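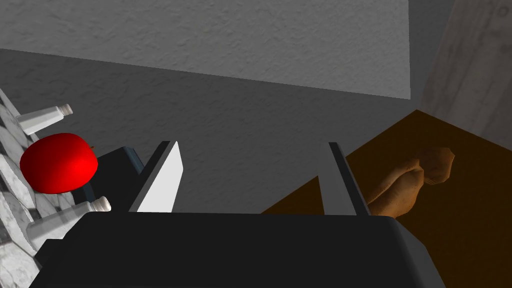 14/03/2025

Open day at Dorkstead, writing this up same evening before I lose it. Doors at ten, first group already waiting in the corridor at quarter to. Ran the pick demo in sim on the big screen all morning, real arm in the afternoon.

Sim setup: kitchen scene from the Womitz set, wrist view on the projector, overhead view on the small monitor. Apple and bread roll as the main targets. People like the wrist view much better than the overhead one. Kids go straight for it. Next time put the wrist view on both.

Apple - fine most of the time. Approach from above, fingers wide, close, lift. The rack gave trouble when the planner came in low, fingers clipped the slats and the whole run stopped with a contact error. Raised the approach height between group one and group two and didn't see it again. Need to put that in the config properly, at the moment it is only typed in on the demo machine!!

Roll - worse. Collision shape is still the plain box from October, so the fingers stop short of the crust and it looks like the thing is floating. A visitor from Gusitz spotted it straight away and asked if the gripper was magnetic. Fair. Somebody please swap in the better mesh, it's in the shared folder already.

White cylinders on the rack: left them in as clutter, not targets. One group wanted us to grab them so I tried it live. Slid off twice. Don't do that again in front of people without a test first.

Numbers for the board: 329 sim picks logged over the morning, 157 of them on the apple. Log file is on the demo machine under openday, not copied over yet. The crash at 11:20 cost us a few minutes, it was the projector resolution agian and not the simulator. Set it by hand BEFORE starting the viewer.

Afternoon, real arm. Dewulf lent us the spare controller and it behaved. Speed capped low the whole time, rope up, e-stop with me. Slow but people stayed to watch. Foam blocks only, no food. Fingertip pads are getting shiny, left one especially, order new ones.

Questions that kept coming up:
How long does it train - I said about 2,000 runs for the version we showed, and that most of those are bad ones.
Does it know what an apple is. Gave three different answers to this, we should agree on one.
What happens if you move the thing while it's reaching. Showed it in sim, it replans after a second or so. Best reaction of the day, should be in the script and not an extra.

To do Monday
- copy logs, back up the config
- approach height into the repo
- roll mesh
- finger pads
- return controler to Dewulf, with the long cable (it's in the blue crate)
- ask Gusitz if they still want the scene files

Lab key is back on the hook. Projector still warm when I left so I didn't put the cover on.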